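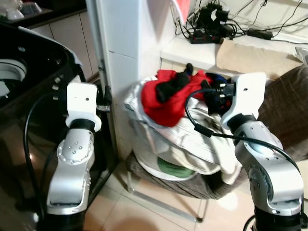

Chapter 7
Learning from Demonstration When the Object Won't Keep Still

What you will be able to do by the end of this chapter

Explain why cloth is harder to handle than a box, a cup or a drawer.
Record a set of demonstrations and judge whether it is good enough to learn from.
Describe how a policy that predicts short runs of movement differs from one that predicts a single step.
Read a results table for a laundry task without being fooled by it.

7.1 A pile of clothes

Pick up a mug and you know where all of it is. Its handle stays the same distance from its base however you tilt it, and six numbers are enough to say where the whole thing sits and which way it faces. Now pick up a shirt by one cuff. The rest of it swings, folds, slides over itself and perhaps brings a sock along. How many numbers would you need this time? In principle there is no upper limit, and this is what makes cloth such a wonderful subject to study!

In Chapter 6 we planned movements for rigid objects. We had a model of the object, a model of the arm and a goal, and the planner joined them up. You could try the same with laundry, and people have, with simulated sheets made of thousands of small linked springs. The simulations are lovely to watch. But they need to be told how the sheet is lying before they start, and in a heap most of each garment is hidden under the others. A camera sees a sleeve, a bit of hem, a patch of red that might be one garment or two.

So in this chapter we take another road. We let a person do the job through the robot, record what the arms did and what the cameras saw, and train a network to produce the arm movements from the camera pictures. The method is called learning from demonstration, or imitation learning, and you can get surprisingly far with a plain version of it.

7.2 The Ulla study

Our running case is the Ulla study, carried out by a small group at Denberg with a second site in Nustville. The task sounds modest. Two arms face a heap of mixed washing, and they must take out one garment at a time and pass it to the washing machine. The group kept the work in ordinary homes, with the furniture and cables left in place, and they changed the heap between every recording.

They collected 795 demonstrations for the main task. Each was made by one operator guiding both arms, and each lasted roughly 30 seconds. Every recording holds three things, all stamped with the same clock:

the joint angles of both arms;
the opening of both grippers;
the colour pictures from the head camera and from one small camera at each wrist.

Notice what is missing. There is no label saying "this is a sleeve", no outline of each garment and no measure of how tangled the heap is. The only teaching signal is what the operator did next.

7.3 One step or many?

Suppose the network looks at the cameras and predicts only the very next position of the arms. A small error puts the gripper slightly off, the next picture looks a little unlike anything in the recordings, and the next prediction is a bit worse. The errors feed on each other. You met this in Section 3.4 under the name of drift, and with cloth it bites hard: a gripper that closes a centimetre too high may close on air.

The Ulla group asked the network for 16 steps at a time instead. The arms carry out part of that run, the cameras look again, and a fresh run is predicted. A pinch, a lift and the start of a swing now hang together as one movement, and pauses in the operator's recordings do far less harm. We will build this up slowly in Section 7.5, first for one arm moving along a line (pencil and paper will do), then for the full pair.

It is worth stopping on one result before we begin. The policy learned to shake. When two garments came up together, operators had often given the upper one a quick jiggle to free it, and the trained arms did the same at sensible moments, though no line of code mentions shaking. It also picked up a habit the group did not want, which was to hover above dark clothes lying on other dark clothes. Keep both in mind when you reach the Sarmiento test in Section 7.8, where the same policy is tried on heaps sorted by colour.

Before you read on

Tip some washing into a basket and take it out with one hand, using only thumb and first finger. Then do it again with both hands. Write down each moment when the second hand helped, and what it was doing just before. Keep your notes, as Exercise 7.2 uses them.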